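Gallery: The Sorting Table at Irlow

Posted August 24, 2021

Pictures from the sorting room at Irlow, where Jokorier moved its small-waste work in June. The old room on the Drukmont side had three narrow benches and poor light. The new one has a single white table and a lot more floor. Captions are short. Notes on the room, the table and the bins come after the picture, for people who asked about the setup.
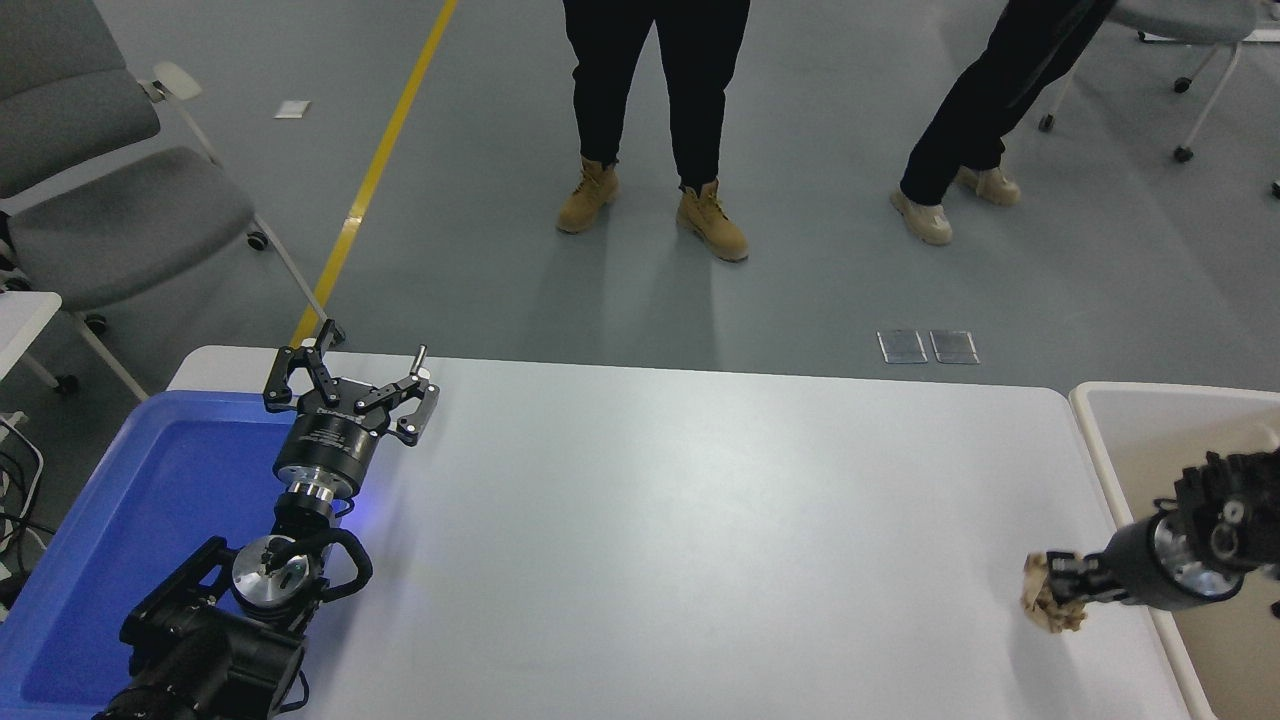
## The table

White rectangular top, rounded corners, matte finish. A blue tray sits at the left end and a beige-white bin with a thick rim at the right, both empty. The crumpled tan-and-brown piece is being held just above the right edge.

We wanted a plain top with nothing printed on it. The benches at Drukmont had grid lines and old tape marks all over them, and small scraps were easy to miss against the lines. A light, even surface shows crumbs and torn corners right away.

The matte finish was the second choice. The first top we ordered was glossy and it threw the ceiling lights back at anyone standing on the long side. Lemaire took it back and sent this one in the same size. The swap cost us two weeks.

Cleaning is a damp cloth at the end of each session and a mild soap once a week. Coffee leaves a ring if it sits overnight. Ink from wet flyers comes off with soap if you get to it the same day.

## The blue tray

Shallow, with a raised rim. We use this kind of tray for anything that needs a second look: coated paper, bags with a window in them, receipts, labels still stuck to a backing sheet. It is low enough to see into without lifting it.

The trays stack, but they stick together when they are damp. Stand them on edge to dry.

Blue is always second look. At Drukmont the colors changed depending on what was in the cupboard, and a full tray of receipts once went out with the clean paper. Please don't swap colors, even for an afternoon.

## The beige-white bin

The thick rim makes it easier to carry when full. Clean dry paper and plain brown bags go in this one. Flatten them if they flatten easily. If they don't, put them in as they are.

Empty the bin when it is two-thirds full. A heavier load is hard on the back, and the top layer falls out on the way to the cage.

## The floor

Smooth, light gray-blue. It sweeps well and shows dust, so it gets swept more often than the old one did. Bits of paper tend to collect at the foot of the table on the bin side. Start there and work toward the door.

There are no mats for now. We tried two rubber ones during the first week and the cart wheels caught on the edges.

## What goes through the room

Crumpled paper and small bags make up most of it. In June we logged 2786 pieces. Of those, 1095 were paper bags of one kind or another and 629 went to second look. The rest was loose paper, card and a small amount that should never have been in the sack.

The second-look number is higher than we want. Most of it is bags with food stuck to the inside, which have to be opened up before anyone can decide. We are asking the shops that send us sacks to keep food bags separate, and Lemaire has agreed to print a small sign for their counters.

## Still to do

- Hooks for the cloths, at hand height
- A lid for the second-look tray when it is carried between rooms
- Labels for the spare bins
- Bring over the last shelf from Drukmont

The next set of pictures will cover the cage and the scales, once the shelf is in.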